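Drying and Storing Red Chilies and Garlic at Home

Whole dried chilies and cured garlic are both shelf-stable, but they fail in different ways. Chilies reabsorb moisture and mold from the stem end. Garlic sprouts or shrivels. The procedure below covers both, from sorting through to the bowl on the work table.

What you need

Fresh red chilies, thin-walled
Garlic with the wrappers intact
A wire rack and a sheet pan
An oven that holds a low setting, or a dehydrator
A wide bowl
Glass jars with tight lids
Paper or mesh bags
A mat or cloth to protect the table
Tissues or paper towels

Wear gloves if you plan to cut or seed the chilies. Whole pods can be handled bare-handed, but wash before touching your face.

Step 1. Sort

Spread the chilies in a single layer on the mat. Remove any pod with a soft spot, a split, or a dark ring at the stem. Leave the stems on. A pod with its stem pulled off dries faster but loses seeds and picks up dust in storage.

Wipe each pod with a damp tissue. If the chilies are muddy enough to need rinsing, rinse them quickly and let the surface dry completely before going further.

Step 2. Dry the chilies

Set the oven to its lowest setting. Mine bottoms out at 200 degrees F, which is hotter than ideal, so I prop the door open with a wooden spoon and turn the pods every hour. Keep children and pets out of the kitchen while the door is open. The total time depends on wall thickness and how full the rack is. Check by feel, not by the clock.

In a dehydrator, use the setting the manual gives for peppers. I have the small Latura with stacking trays, and a full load of cayenne-type pods takes 9 hours. Swap the top and bottom trays halfway through.

A finished pod is brittle and rattles when shaken. If it bends like leather, it needs more time. Let one cool before you judge it — warm pods feel softer than they are.

Step 3. Condition

Cool the chilies to room temperature, then fill a jar two-thirds full and close it. Shake it once a day for a week. Condensation on the glass means the batch goes back on the rack. A pod with visible mold means the whole jar is discarded.

Step 4. Cure the garlic

Skip this step for store-bought bulbs. Homegrown bulbs need airflow and shade until the neck is tight and the outer wrapper is papery. Do not wash them. Brush off dry soil, trim the roots, and cut the neck to an inch. I grow a softneck strain sold as Usgate, and it cures more slowly than the hardneck I had before.

Never dry garlic in the same dehydrator load as chilies. The smell transfers in both directions and does not leave the trays for several batches.

Step 5. Store

Chilies: airtight glass, away from light. Flavor and color both drop off after a year.

Garlic: paper or mesh, never a sealed jar and never the refrigerator. Cold storage followed by room temperature triggers sprouting.

Keep a small working supply out and leave the rest packed. For my kitchen that is one bowl of chilies and one bulb, refilled as needed. Return leftover chilies to the jar only if they still snap cleanly.

Step 6. Grind, if wanted

Break off the stems, shake out the loose seeds, and grind in short pulses. Wait for the dust to settle before lifting the lid. A batch of 200 grams fills one Lavberg spice jar with a little left over for the shaker. Grind small amounts, as powder fades faster than whole pods.
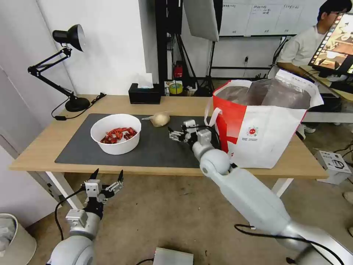 Label each jar with the variety and the month it was dried. My last batch was finished in February and is kept behind the older one, so the older jar is used up first.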